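Search this site
Enter keywords Go

Grelleo Growers' Fund: Frequently Asked Questions

Updated June
By Bereket Derese

What is the Growers' Fund?
It is a small investment fund started by the singer Driss Tawfik after his second album. It pays for cashew seedlings, tools and training for farming families near Poltov.

How many families take part?
There are 293 families signed up. Nearly 80 of them joined this year.

Do farmers have to give up their land?
No. Families keep their land and sign a supply agreement for 14 years. They can leave early if they pay back the cost of the seedlings.

When will the trees produce nuts?
Expect a small crop in the third year. Full harvests take longer, so families are encouraged to keep growing cassava and beans between the rows.
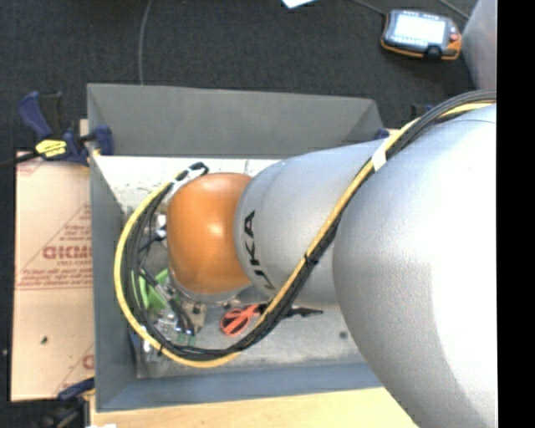 Who buys the crop?
Sartori has agreed to take the first harvests at a price set each season. Farmers may sell up to a quarter of their nuts elsewhere.

Is Driss Tawfik involved day to day?
He chairs the board and visits twice a year. The field office is run by a staff of six.

Can I invest from abroad?
Yes, but not in every country. The minimum is $72 and the money is locked in for five years. Returns are not guaranteed, and a bad harvest can mean no payment that year.

Does buying concert tickets support the fund?
Only tickets for the Fusirine tour. One dollar from each goes to training.

Related
Growers' Fund: how to apply
Cashew prices explained
Fusirine tour dates
Contact the field office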